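Report on the October Visit to the Burberg Paper Mill

Members of the Regional Crafts Education Board visited the Burberg Paper Mill in October as part of the board's review of sites suitable for adult study programs. The group was received by Kerstin Torvik, head of visitor services, and Cayetano Valcárcel, who directs the mill's sheet-forming department.

Arrival and Introduction

The visit opened at 9:30 a.m. with a short talk in the former rag store. Ms. Torvik outlined the history of the building, which was put up as a grain mill and converted to papermaking two generations later. The water wheel was removed when the channel was narrowed, but its stone housing remains and may be viewed from the footbridge. Parking is limited to 100 vehicles, and groups arriving by bus are asked to use the lower gate.

The Beating Floor

Mr. Valcárcel led the group through the preparation of cotton and linen pulp. Fiber is soaked overnight and beaten in a trough until the supervising papermaker judges it ready. Members were invited to compare samples from several stages of beating. The difference between a soft, absorbent sheet and a crisp writing sheet was plain to the touch, even to those with no background in the trade.

The mill produces one principal line, sold under the name Zana, in weights up to 300 grams per square meter. The heavier sheets are bought mainly by printmakers. Lighter stock goes to bookbinders and to archives for repair work.

After the beating floor, the group discussed course length and class size with the staff. The mill currently offers a one-day introduction and a longer course in sheet forming — the latter is open only to those who have completed the first.
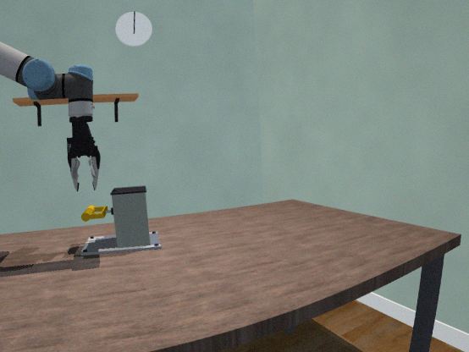

The Drying Loft

The loft is reached by a steep stair and is not accessible to visitors with limited mobility. Sheets are hung in small groups over ropes and left for several days, depending on the weather. Shutters along both sides are adjusted by hand each morning. Ms. Torvik noted that the loft is closed to visitors in the coldest months.

Matters for Follow-Up

The board has asked the mill for a written schedule of spring courses and a statement of material costs per student. It has also asked whether the lower gate could be kept open until 6 p.m. on course days. A second visit, limited to the finishing room and the sample library, will be arranged once the schedule has been received.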